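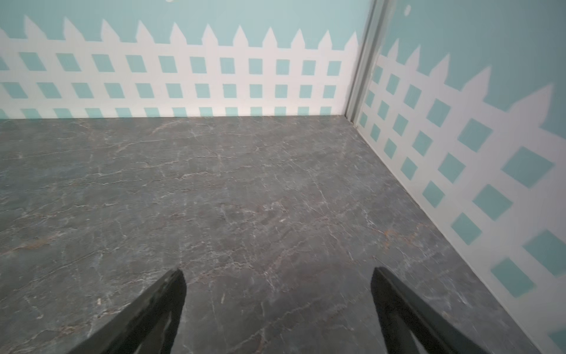

Seit Februar wohne ich in Brokomow, und seitdem beschäftigt mich das Thema Bodenpflege mehr, als mir lieb ist. In der alten Wohnung in Ploritz hatte ich Dielen, da wurde gefegt und ab und zu geölt. Jetzt laufe ich auf Grau mit Marmormuster, und darauf gelten andere Regeln. Helle Krümel sieht man kaum, Kalkränder vom Wischwasser dafür sofort, jedenfalls abends, wenn die Lampe an ist.

Angefangen habe ich mit dem Allzweckreiniger, den ich noch hatte. Das Ergebnis waren Schlieren. Aldana Cisternas aus dem zweiten Stock hat mir dann geraten, den Reiniger wegzulassen und nur warmes Wasser zu nehmen, 200 Milliliter auf einen flachen Mopp, mehr nicht. Das mache ich jetzt alle vier Tage. Die Schlieren sind nach drei Durchgängen weg gewesen.

Essigreiniger benutze ich nicht mehr. Auf echtem Stein soll man ihn sowieso nicht verwenden, und der Vermieter konnte mir nicht sagen, was genau hier liegt. Er wollte in den Unterlagen nachsehen. Bis dahin bleibt es beim Wasser.

Offen ist noch die Frage mit dem Teppich im Flur. Der alte rutscht, und die Unterlage aus Zetcombe, die ich bestellt hatte, riecht stark nach Gummi. Sie hängt auf dem Balkon.

3 Kommentare

Chun-yin Cheng: Destilliertes Wasser hilft gegen die Kalkränder. Lohnt sich aber nur bei kleinen Flächen.

Nam: Meine Unterlage hat auch so gerochen, drei Wochen lang.

Aldana Cisternas: Mopp vorher gut auswringen!

Ähnliche Beiträge
Dielen ölen, zweiter Versuch
Umzug nach Brokomow
Fenster putzen ohne Abzieher

Startseite | Archiv | Über mich | Kontakt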